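The Cutting Board Stays Out

It takes a while to get the owner of Skaston to talk about knives, which is what I came for. She wants to talk about where you put things down.

"Everyone asks what I cook with," she says. "I'd like to be asked what I cook on."

Skaston is a small outfit that comes to your home, looks at your kitchen, and rearranges it. It doesn't sell cabinets. It will not knock through a wall. For a flat fee of $600 you get one visit, one very long conversation about your habits, and a letter afterward listing what ought to move. She prefers that her name stay off the page, on the grounds that people who know it start apologizing for their drawers at parties.

We met on a Sunday, at her own kitchen table, which I had expected to be bare. It held a toaster, a stack of mail, a jar of pens and most of a loaf. I must have looked at it too long.

"Those all live there," she said. "The mail is having a bad week."

She came to this work from catering, where she spent years cooking in other people's kitchens with whatever the other people had bought. She remembers one house with 20 spatulas and no colander. She drained the potatoes through a cheese grater. The host came in halfway through and asked whether that was a technique.

"I said yes. I charged them the same."

What catering taught her was to set up before starting. Board first, then bowls, then food. She can be quite stern on this. The board goes down at the front, nearest your stomach, and everything else arranges itself behind it. She dislikes the habit, which I confessed to, of wedging a small board into whatever gap is left after the groceries have been unloaded. My own board is the size of a paperback. I chop an onion on it in installments.

"You're cooking on a bookmark," she said.

Her rule is to buy the largest board the counter will take and never put it away. Clients resist this more than anything else she suggests. They will give up a bread machine without a murmur, they will part with the fondue set, but they want that counter clear at night. She blames catalogs. A few years ago she did a season of advisory work for Bianchini, a kitchen showroom, and spent most of it quietly putting objects back on the display counters after the stylists had removed them.

"They had a lemon," she said. "One lemon, on eight feet of stone. I asked what it was for and they said it was for warmth."

She lasted until November.

I asked what she would have put there instead. A board, she said, and behind it a bowl. The bowl is the other half of the system. It is where the chopped things go, so they stop rolling off the back of the board and behind the toaster. She doesn't mind what sort of bowl, provided it has some width to it and you don't love it too much to use it. 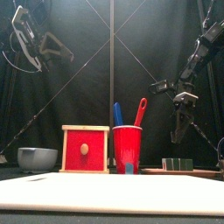 Her sister thinks all of this is an elaborate way of not washing up, and has told her so more than once. A board that never goes away, the sister maintains, is a board that never gets properly scrubbed, and a bowl left standing behind it will be full of keys by Thursday.

The owner of Skaston concedes the keys. "She's right about the keys. I've found keys, batteries, a tooth. It was a child's tooth, they were saving it." On the scrubbing she won't budge. The board gets washed after supper, dried standing up, and laid back down in the morning before the coffee is made. She does it half asleep. She says laying it down is the moment when the kitchen opens for business, and then looked a little embarrassed at having said so.

We moved on to drawers. Her views on drawers are long, and I will give only the part I could follow. The top drawer should hold what you reach for with a dirty hand. The second should hold what you reach for with a clean one. The third is your own affair and she won't open it unless invited. She has a weakness for Ekix drawer dividers, the plain kind that slide, and a grudge against the molded trays with a fork-shaped hole for the forks.

"What if you get more forks?" she said. I had no answer. "They never think you'll get more forks."

The letter her clients receive is typed and seldom runs past 2 pages. She showed me an old one with the address folded under. It was oddly tender. It suggested that the mixing bowls come down from above the refrigerator, where only one member of the household could reach them, "as he can't be expected to bake everything." It recommended that the good scissors be forgiven for whatever they had done and returned to the kitchen from the garage.

I asked whether anybody follows the advice. Most do half, she said, and the half they choose tells her a good deal. People move the pans. They hardly ever move the spices, which stay above the stove getting warm and dusty until somebody dies or sells the house. She keeps her own spices above the stove. She had been hoping I wouldn't look up.

Her next project is a booklet, to be put out by Numska, a small press that until now has mostly done walking guides. It has been on its way for some time. The current draft is 3,304 words long and she has been asked to cut it, chiefly from the chapter on lids.

"They want lids down to a paragraph," she said. "I've told them to come and see my lids."

I asked to see the lids. They were in a tall cupboard beside the back door, filed upright in a dish rack, largest to smallest, with one at the end that fit nothing she owned. She has had it since the catering days and has tried it on every pot that has come through the house.

Before I left she made us each a sandwich. She pushed the mail aside with her forearm, fetched the board from the counter, and put it down in front of her so that it hung over the table edge on my side – it really is enormous – and I had to move my notebook to my knee. She cut the bread, then the tomatoes, and swept the ends into a bowl without looking. Then she went through two drawers for the salt, and found it in the third.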